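# Workshop tips for the board task

Collected by Yayra Quaye for the student robotics club, Nunemau workshop. Add your own at the bottom of the binder copy.

**Before you power up**

- Wipe the table and the board with a dry cloth. Grit under a corner makes the board rock, and then every saved position is off.
- Put the board down first, then the pieces. Moving a loaded board knocks the pegs over.
- Check that cables have slack at the wrist with the arm at full reach. Check again after any change to the home pose.
- Long hair tied back, sleeves up, lanyards off.

**Printing spare pieces**

Print pieces with the flat end down and let them cool on the bed. Sena Tetteh sands the bottom edge with 213 strokes or until she gets bored. Ten is plenty. What matters is that the elephant's foot is gone, or the peg will jam halfway into the slot.

If a peg is too tight, sand the peg. Leave the board alone. We have one board and a whole spool of filament.

**Picking up small parts**

1. Come in from straight above and slow down for the last bit.
2. Close on the part, wait a second, then lift.
3. Keep the other hand up and out of the way until its turn. Most of our bumps in May were between the two arms.
4. Do the small pieces before the big ones if they sit close together.

Zaid Sabbagh keeps the log. We are at 1,054 tries for the season, and the notes column is more useful than the score. Write "slipped on lift" or "missed slot to the left." Please don't write "bad."

Both arms at the board, blue pieces out:

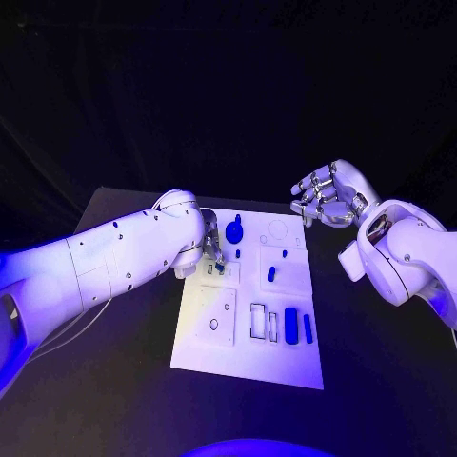
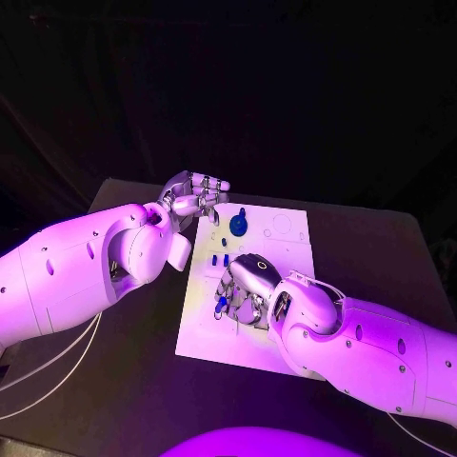

**Lighting**

Set the lights the way you plan to run and leave them that way. If you change the color partway through a session, start a new page in the log. Ayuba Sowah has the settings for the Saltier round written inside the cupboard door.

**Packing up**

- Send the arms home before you cut power.
- Pieces go back in the lidded tub. Count them in.
- Coil cables loosely and hang them up. Tight loops crack the jacket near the plug.
- Sign the sheet and drop the key with Eimear Ó Súilleabháin by 5. If she has left, use the slot in the office door and send her a message.

Sandpaper is running low, mostly the fine grit. Put it on the list if you open the last pack.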